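Open day at Tronness: speaker notes

Opening. Say good evening, thank Lutz for the coffee and for getting the projector to talk to my laptop, and give the people at the back a minute to find chairs. Then start with the drive up, which I know I always do, but the road from Gruststead to Tronness in June is so pretty that it would be a shame to leave it out (keep it short though, last time it ate five minutes).

The visit itself. I went up with Lutz Janssen and a carload of folks from the evening class, and we had the run of the Pisharody workshop from 10 in the morning until they very kindly fed us. They had up to 697 people through the doors over the open day, which for a village that size is quite something! Mention the line for the soup.

Who has been to one of these before? Ask for hands. Most people, me included, go in expecting a big arm bolted to a floor, swinging car doors about. There was one of those, behind a fence, and the kids loved it, and I'll come back to it if there is time. But the part I want to spend tonight on is the quiet part, the room where people were working with grippers held in the hand.

Slow down here. Explain it the way it was explained to me: a person does a household job holding the gripper, using its two fingers in place of their own, and the lenses on it record how the job goes. Later on a robot with the same kind of fingers learns from those recordings. Their tally board said 1,685 recordings so far, 578 of them clothes. I asked why so many clothes and the young woman at the desk laughed and said, "Have you ever tried to describe a sleeve?"

Lutz's turn, if he wants it. He had a go at a dish towel and should tell this himself, because he tells it better than I do. If he is shy, say that he got two corners together and lost a third, and that it took him back to learning to tie his shoes. Two fingers are so much less than a hand. You feel it right away in your wrist, and you end up leaning your whole body to turn a thing over.

Pass round the leaflet. Remind people I need it back, I only have the one.

Questions that came up in Sirnach when I gave this talk there:
Is it heavy? Not at first. After a quarter of an hour, yes, a bit.
Will it do my ironing? Not this year, I'm afraid.
Can you visit? Yes, the sign-up sheet is by the door, and please write your phone number clearly.

Last slide, leave it up while people ask things. 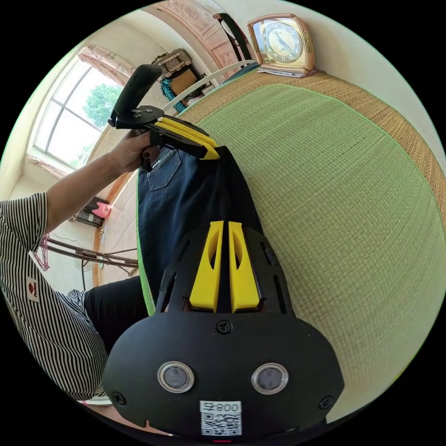 Khurram Jadoon | Gruststead evening talks

Point out the two grippers, both with the yellow fingers, and the pair of round lenses on the near one, just over the label that says 008. Then the jeans, lying folded on the green mat. Someone always asks about the pink clock, so let them enjoy it. After that, lights up, chairs back against the wall, and Lutz has the key.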